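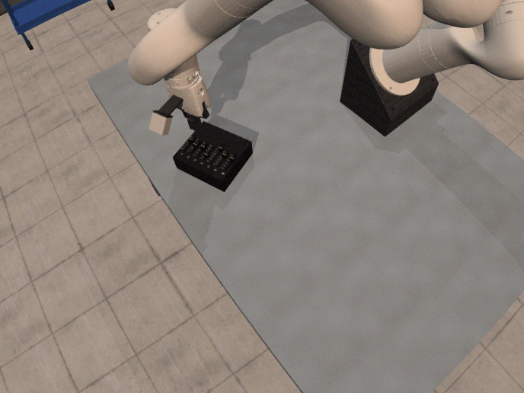
Sim view, arm on grey mat, tiled floor.

30/09/2020
Notebook: altitude tent and step-test work, Lotby room

Continuing the acclimatization protocol for the Dağdelen climbing group. Tent sealed overnight with the new zip flaps. Oxygen held at the setting equivalent to 3000 m, with drift inside tolerance once the second Evard generator was brought on. The first one still cycles. Filter changed, no difference, so I suspect the inlet valve. Leave it on standby until the part arrives.

Step test, loaded pack, 30 cm box. Metronome set by Hüsnü, who also did the finger oximeter readings. Protocol as in January except that the rest interval is now fixed. Last time people were allowed to restart when they felt ready and the recovery curves could not be compared with each other.

Notes on the session:

Warm-up too short for the older participants. Heart rate was still climbing at the point where we call it steady state. Extend by one full block.

Oximeter drops out when hands are cold. Gloves on between readings, off at the last moment. The ear clip is better but the lead catches on the pack strap. Marisol wants to try routing it under the collar and taping at the shoulder seam.

Pack load shifts after the first block. Sandbags replaced with water bladders, strapped high. Gait looked better to me but I have no measurement for that and it should not go in the report.

Box slid on the rubber. Non-slip strip glued to the underside, leave overnight before use.

Participant 42 stopped early with a headache. Symptom score taken straight away and again after sitting out at room air. Second score lower. Not to sleep in the tent tonight. Hüsnü to phone in the morning before any decision about the next block.

Questionnaires: the mood and sleep sheets are still coming back with the last page blank. The page break falls in the middle of the fatigue scale and people assume they have finished. Reformat to a single sheet, both sides. Marisol has the file.

Data: logger file 372 is short. Clock on the Sturner logger had reset after the battery change and the first block is stamped wrong. Corrected by offset against the metronome log, original kept in the raw folder. Do not overwrite it. Everyone please check the logger clock against the wall clock before starting and write both down.

Calibration gas is low. Enough for two more checks if we do not waste it purging the line. Reorder form is on Marisol's desk, unsigned.

To do:
- inlet valve, first generator
- longer warm-up written into the protocol sheet
- tape and collar trial for the ear clip
- ask the group leader for boot weights, we have been assuming one figure for everyone
- spare logger batteries
- repeat the blank run with the tent empty, door closed, both generators on

Blank run goes ahead of any further overnight sessions.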